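Sorting Shapes with an Arm: Our Term Project Report
April 2026

So our group picked the Bendia challenge, mostly because the other option was a line follower and we'd all built one of those in Grade 9. The job sounds easy. You type in a colour and a shape, and the arm goes and touches that block with its tool. Then you ask for the next one.

We started in November with the Kaltness software, which the school already had on the lab computers. I did most of the calibration (lucky me!) and I can tell you it eats whole afternoons. You jog the arm to a spot on the board, write down where it thinks it is, click the same spot on the camera picture, and do that all over again. Our first try used 16 points, all bunched near the middle, and the arm was fine there and hopeless out at the corners. We spread them out and it got a lot better.

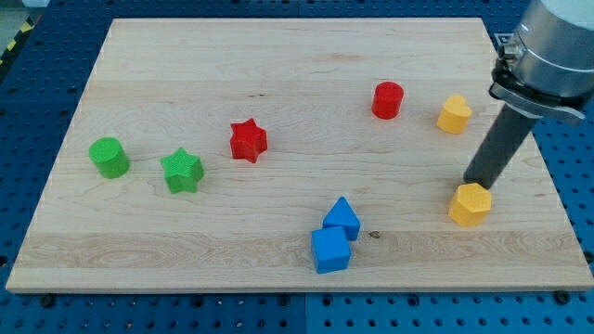
The colour side went quickly. Red was never a problem, and yellow only gave us trouble when the pale wood got too bright. Shapes were way harder. From an angle a cylinder and a pentagon look pretty similar to a small network, and it loved calling one the other. We labelled 1,693 pictures between us – my wrist still hurts – and kept 500 of those out of training so we could check ourselves fairly. The first version got 66 per cent of the shapes right on that set, so we went back and fixed a whole pile of sloppy labels.

Blocks sitting close together are still our weak spot. The program sometimes draws one outline around two of them and aims for the gap. My favourite fix is splitting by colour first and then looking for shapes, but that's no help when both are the same colour, and we haven't solved that one yet.

If we get the lab again next term, I want to try the Chevalier planner so the arm takes a shorter path between blocks. The rest of the group would rather work on spoken commands. Our code and the cleaned-up labels are in the Rollau folder on the class drive, and the calibration notes are in there too.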